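**Skukholm work board, maple finish**

Flat work surface for bench and pegboard tables. Light wood strips, joined and sanded, with a raised strip along the front edge. Width 880 mm, thickness 36 mm.

Mounting: bolts at the front corners, tightened from above with a hex key. Seat the board flat before tightening – a twisted board will open at the seams.

Finish: clear matte oil. Grain and tone vary between boards. 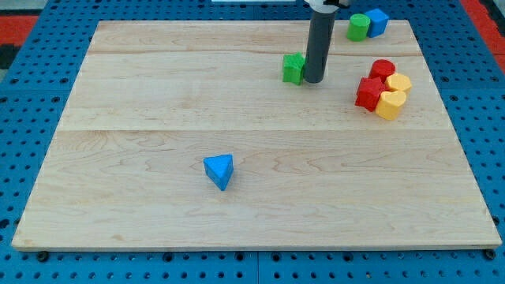 Re-oil every December, or sooner under daily use. Wipe with a damp cloth; no solvents. Spare bolts are sold in packs of 2. Warranty: 2 years, parts only.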